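We use cookies to remember your reading preferences. Accept | Manage

New cups at the Ollon tea room

I stopped by Ollon this morning and the big news is the cups! Usman Satti has retired the old matching set and is mixing things up – the trial batch includes a brown glass mug, a bright orange-red cup with an orange handle and a clear one, lined up on a wooden board. I'm claiming the orange one.
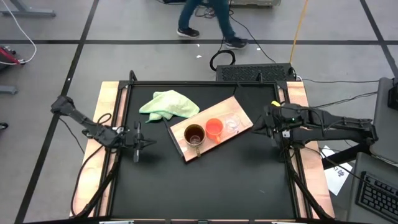
When to go

The new cups come out in September 2025, and the first 12 people in the door get free tea. Bring a cup to swap if you have one!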